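Moving the kettle, and other August projects

I have now lived in the Fraser Street place for one full winter, which is long enough to form opinions about a kitchen. Mine is that whoever designed it had never made toast. The only decent power point is beside the sink, the pantry opens into the fridge, and the bin lives wherever I last kicked it.

So August was given over to Improvements. I got a quote from Gorkberg for new cabinets: $2480, or $2881 if I wanted drawers that closed without slamming. I have lived with slamming drawers for years and decided I could be brave a little longer. For $149 I bought a trolley from Isamel instead, in a colour the website called oatmeal. It holds the kettle, the tea, the good biscuits and a drill I haven't returned.

The trolley has wheels. The floor has a slope. Twice now the biscuits have made it to the laundry before I did.

Still, the bench is clear for the first time since I moved in, and I can report that there was stone under there the whole time. Next month, the pantry door. I own a screwdriver and I am not afraid to hold it.
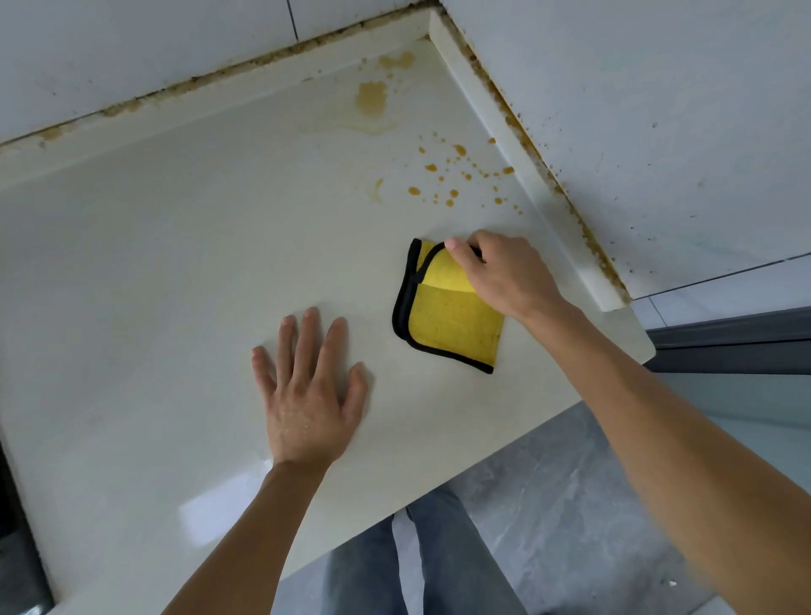
Odette Marchbank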